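Cotton hoodies shrinking in the dryer — what setting do you use?
Laundry & Clothing Care > Washing and Drying
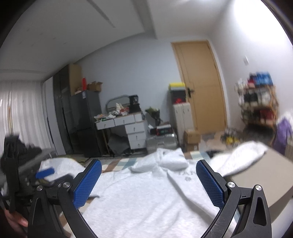 geumgarden
I've lost two hoodies this fall to the dryer. Both were mostly cotton, both washed cold, both dried on medium. The sleeves came out short and the body went wide and boxy. The dryer is a Plotano and the manual only says "normal" for cotton. I'd like to keep the light ones wearable through November at least. Do I have to hang everything?

tumble_low
Low heat and take them out while the hood seam is still a little damp. Lay them flat for the rest. I've done it this way for years and the sleeves stay put.

Clevgate_Kay
Disagree on the dryer, even on low. Thick cotton takes so long on low that it tumbles forever, and that wears the fleece down. I hang mine over two rods of a rack, never on a hanger, or you get shoulder bumps.

tumble_low
Mine take one cycle. If yours take longer, check the vent or spin them harder first. I went from 425 to 800 rpm and it made a big difference.

Clevgate_Kay
800 is fine for towels. I get hard creases down the front of sweatshirts at that speed.

geumgarden
Creases I can live with. Can the short sleeves be fixed?

dretus6
Partly. Soak in lukewarm water with a little hair conditioner, press it out in a towel, then pull the sleeves to length and dry flat. I got most of mine back. The body never narrowed again.

geumgarden
Thanks, will try the soak tonight and use low heat for the next load.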